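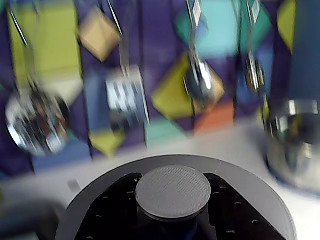
Figure 1. Wrist view from a kitchen session: gripper over the bench, utensils hanging behind, strong motion blur.

Week 4 notes: Gathering demonstrations

Reading before the tutorial: chapter 3 of the course reader, and the logging sheet for the Jurside bench.

1. What we mean by an example

For this unit, an example (or episode) is one full attempt at one task, from the start pose to the stop signal. It has three parts: the camera stream, the arm and gripper readings, and a short written instruction such as "take the spatula off the hook". If any of the three is missing, the episode goes in the reject folder. Do not try to patch it from a neighbouring episode.

A learner trained by imitation only knows the situations its examples cover. If every episode starts with the arm in the same place, the policy will do well from that place and badly from anywhere else. Most of the work in collection is deciding what to vary and then sticking to the plan.

2. What to vary

Start pose. Change the height and the side the arm comes in from. The Zirell sheet lists the allowed range for each joint.

Object position. Swap the order of hanging tools between blocks. Move pots and other things on the bench between episodes, never during one.

Background. Patterned walls are useful. Figure 1 has a purple wall with shapes in lime green, teal, orange and yellow. A policy trained only against a plain wall can tie its behaviour to that wall without anyone noticing until test day. Record some blocks against a busy pattern and some against a plain one, and write down which is which.

Instruction wording. Use at least two wordings per task. "Pick up the ladle" and "get the ladle down" should both appear in the set.

Keep the camera mount, the frame rate and the gripper plates the same for the whole set. If a plate has to be changed, start a new set number.

3. Blur and shiny objects

Look at the utensils in Figure 1. The slots in the spatula can still be made out, but the head at far left could be a strainer or a ladle. A person labelling single images would have trouble with it. In a sequence, there may be a sharper view a few images earlier or later, so label from the sequence.

Polished metal causes a second problem. Its surface picks up colours from the room, and those colours change as the camera moves. Colour alone is a poor cue for finding a spoon. Two of the handles in the figure carry small white diamond-shaped tags near the top, and a learner may latch on to a mark like that in place of the tool itself. When you plan a set, ask whether a tag is going to be there at test time. If not, include episodes without it.

Do not delete episodes for blur. Mark them B in the quality column. We will train with and without the B episodes in week 6 and compare.

4. How many

The practice set from last term, Dimeck, has 700 episodes. Of these, 400 are hanging-tool tasks and the rest are bench-top tasks. After checking, 83 were rejected, mostly for a missing instruction or a late stop signal. Each group will add 15 episodes of its own.

Fifteen is a small number, so agree on the variations before you book the arm. A simple grid on paper (start pose down the side, tool order across the top) is enough.

5. Failed attempts

Keep them. Mark a failed episode F and write one line on what went wrong: missed the handle, dropped the tool, knocked the one beside it. If the operator fails and then recovers, it counts as a success and gets an R as well. Recoveries are worth having, as the policy will make mistakes too and needs to have seen a way back.

6. For the tutorial

Bring your grid and answer the following in a paragraph each.

a) Which variation in your grid do you expect to matter most, and how would you test that?

b) The Lu set was collected from one fixed start pose. What would you add to it if you had time for one more block?

c) Suggest a rule for when an episode is too blurred to keep. Your rule should work on the whole sequence.

Upload episodes to your group folder by 5 pm the afternoon before the tutorial. Use the naming pattern on the logging sheet.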